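Notebook, bench 2
September 7, 2025
Equipment planning for the next budget round

Quiet day in the shop, so I went through the wish list and the numbers left over from June. Writing it down while it's fresh. Please add corrections in the margin.

Where we stand: 500 left in the small parts line. Anything bigger has to go on the fall request, and that form wants one item per row with a quote attached. Last time we lumped the arm spares together and it came back.

Fingertips. Plornel quotes 287 for a full set, tips and brackets, shipping included. Julton sells the tips alone at 15 each, but then we reuse our brackets, and I haven't checked that the hole spacing matches. If it does, Julton is the cheap way to go and we can keep a few in the drawer. If it doesn't, we buy the Plornel set out of the small parts line and that's most of the money gone. To do: measure the bracket holes with the calipers before anyone orders.

Wrist camera. The one we have works. I'd still like a second unit of the same model on the shelf, because swapping to a different one means redoing the calibration and probably the mount too. Craddock lists it as in stock but gives no price on the page. Sent them a request through the form.

Second arm. Goes on the fall request or not at all. Mindcombe offers a lease with service included, and a purchase with service extra. I read both sheets twice and the lease looks fine for one year and bad for three. We need to decide how long the table work is going to run before we pick. Also need to ask facilities about the power on the far wall — the outlets there share a breaker with the compressor.

Table. The one we have stays. Wider tops cost more than I thought and they won't fit through the door without taking the legs off. 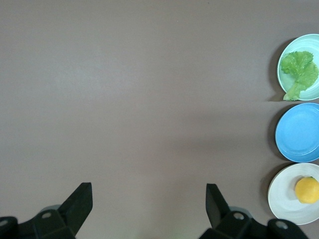 Props and consumables are the line I always set too low. They never look like equipment, so they get bought out of petty cash and then there's no record when the next budget is written. I want them as their own row this time, split into things that last and things that don't. Plates in different colors, like the mint, blue and white ones, go under things that last. Lettuce goes under things that don't, and I'd put fruit there too, though it keeps longer. Spare plates should match what we have in size and rim, so write down where they were bought before the receipts disappear.

Still open:
Caliper check on the brackets
Craddock price
Breaker question
Lease or buy, needs a talk with everybody
Find the June receipts, I think they're in the blue folder

Will copy the final rows into the shared sheet once Craddock answers.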